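About Us

Bulla Table & Panel makes and refinishes tabletops, desktops and benchtops in pale timber finishes. We sell to households, cafés, schools and small offices.

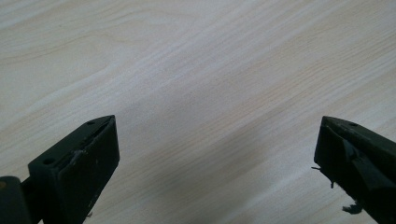 We started with tops only, and tops are still most of the work. Many of our customers already have a base they like, or a set of trestles, and want a new surface to go on it. Others have a frame left over from an old dining table and bring us the measurements. If you have never measured for a top before, ring us first and we'll go through it with you.

The business was set up by Rattana Sukprasert, who had spent years fitting out shops and was tired of seeing good frames thrown in the skip because the top had gone. She rented half a shed, bought a second-hand panel saw and took on repair jobs. The first proper order was for 38 café tops. We took over the other half of the shed that February and have been at the same address ever since.

What we make

There are three ranges.

Satora is our palest finish, in creams and light beiges with a bit of grey in it. It is matte with a low sheen. Customers who choose it usually have a small or dark room. Grain varies from top to top, and you can come in and pick your own from the rack before we cut it.

Chareonsuk is a warmer tan. It is named after the street Rattana's grandparents lived on. We sell more of this one to cafés than to anyone else.

Jollden is the heavy-duty range for classrooms, workshops and lunch rooms. It has a harder coating and a rounded edge, and comes in set sizes only.

We also keep 175 offcuts and seconds on the shelves by the front door, priced individually. These suit side tables, shelves and desk returns. They can't be held over the phone.

How an order works

Send us the length, width and thickness you want, and the finish. We reply with a price. Once you have paid the deposit we cut, edge and finish the top, then leave it on the rack to cure before it is wrapped. You can pick it up from the shed or have it delivered within the metro area. Country deliveries go by carrier and are quoted separately.

Please check the top when you unwrap it, in daylight if you can, and tell us straight away about any marks. Lay it flat while you are getting the base ready. Leaning it against a wall for a fortnight can put a bow in it.

Looking after your top

Wipe it with a damp cloth and dry it with the grain. Use a drop of dishwashing liquid for grease. No scouring pads, bleach or spray polish. Put something under hot pans and pot plants. If a ring or scratch won't shift, send us a photo before you try sanding it yourself, as we can often fix a small patch without redoing the whole surface.

Refinishing

We refinish our own tops at a set rate and other makers' tops by quote. In the last financial year we refinished 342 of them. Very old varnish takes longer to strip and we will tell you if we think the job isn't worth the money.

Visiting

The showroom is at the front of the shed and has samples of each range on full-size tops. Parking is at the side, off the lane. Bring a cushion, a tile or a paint chip if you are trying to match a colour.

Page last updated 26/07/2024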